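About Pindus

Most "about us" pages promise passion. We distrust the word, so we'll say what we do. Pindus is a small evening school for people who want to read a contract before they sign it – leases, phone plans, gym memberships.
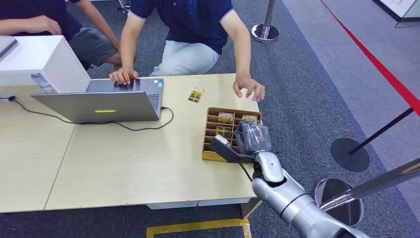 Courses run 3 evenings, with a break in August. We don't claim they will save you money. One rival advertises "1000 happy learners" and we'd like to know who asked them.

Inès Marchal teaches leases. Hywel Sayce takes insurance, a subject he thinks is mostly fog. 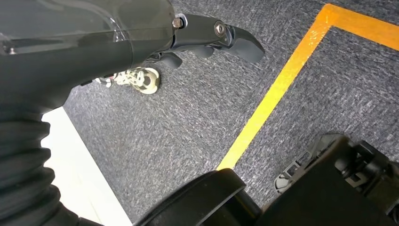
Colette Vidal

I started the school after signing a bad lease myself. The fee is $200, and our own enrollment form fits on one page. Read it first – if a line looks odd, ask me.

Contact | © Pindus | Back to top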